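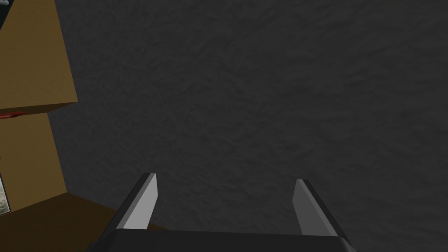
My uncle left me 300 dollars and a goose, and I'd already spent the money by the time the goose showed up.

Her name was Kosia. Dénes Somogyi from down the road drove her over in the front seat of his truck (belted in!), and she got out like she was late for a meeting.

"She bites," he said.

"Bites who?"

"Well, she liked your uncle."

So I slept in the kitchen that first night, on account of her taking the bedroom. Around 2 she started honking at the window, and I went out in my socks, and there was Dénes at the gate, holding her blanket.

"Forgot this," he said, and she ran right past me to get to him.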